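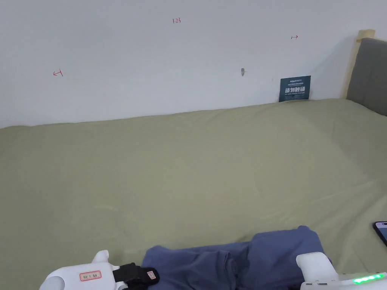
Stultument Guest Houses
Spring and Summer Walk-Through, Smoke Alarms and Ways Out
House: Dondholm
Date of visit: 2019-08-05

Thank you to everyone at Dondholm for the coffee and for letting me poke into every closet. I know these visits always land on a busy morning, and I do try to be quick (I am never quick). Overall the house is in good shape and better than it was in April.

1. Alarm on every sleeping floor: OK
Top floor unit replaced since my last visit. Please write the install date on the side of it in marker, the way you did downstairs.

2. Test button sounds at each alarm: OK, one weak
The one outside room 17 chirps like a tired canary. New battery today, please, and press it again tomorrow with the door shut and somebody lying down inside, to be sure it would wake a heavy sleeper.

3. Alarms linked together: NOT CHECKED
I ran out of time. See below. 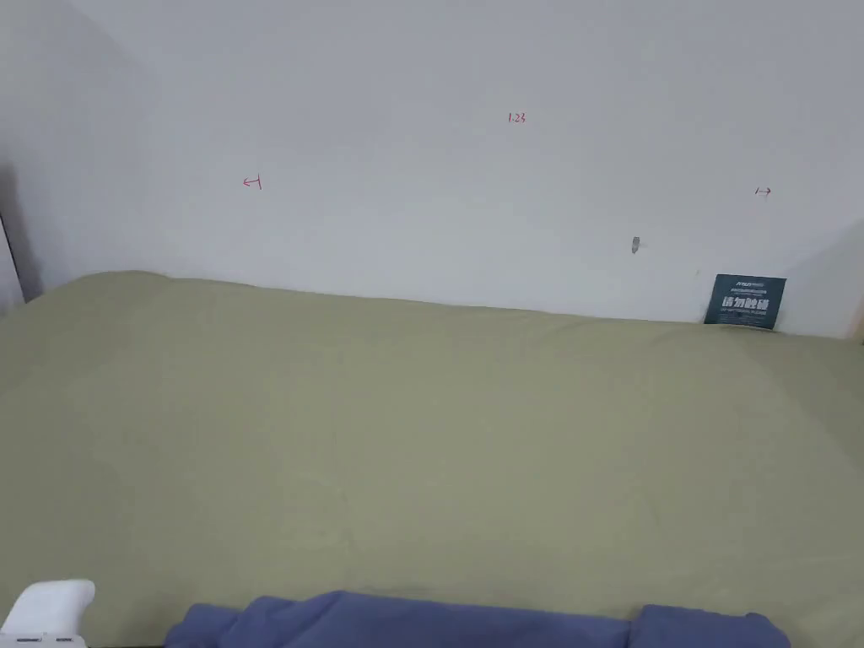
A comment came back from the Perrin house that their linked alarms all passed the button test and then one stayed silent when they tried the unit in the cellar, so could we please try every single one as the starting point and not only the nearest? Yes, gladly. I have added it to the sheet for all the houses, and Perrin gets the credit.

4. Bedroom doors close fully on their own: TWO TO FIX
Room 38 sticks on the carpet and wants a firm shove. The small double at the back closes nicely until the last inch and then seems to lose interest. Both are hinge jobs, I think, and I would start with the screws before anyone gets out a plane,

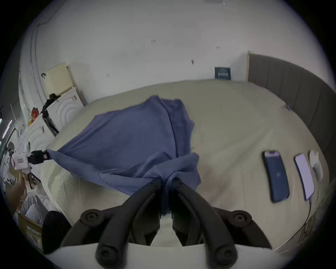

and while you have the tools up there, have a look at the closer arm on the linen room too, which was leaking a little oil onto the paint.

5. Back stairs clear: OK
Lovely. The vacuum has found a new home at last.

6. Window opens wide enough to climb out: OK
Stiff in the corner room. A rub of candle wax on the runners should do it. 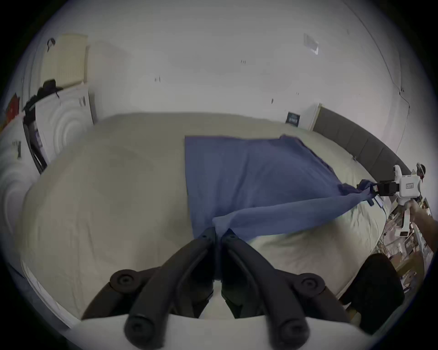

7. Alarm heads dusted: NEEDS DOING
Dust gets into the little slots and sets the things off at three in the morning, as Ronside will tell you at length. Use the soft brush on the vacuum, never a spray. It all drifts down onto whatever is underneath, so lay something over the bed first. A big piece of cloth like the blue one does very well, and if two of you take a corner each it comes away again with the dust still inside.

8. Exit card on the back of each door: ONE MISSING
I have left a spare at the desk.

Next visit: items 2, 3 and 4 only, and I will bring the cake this time.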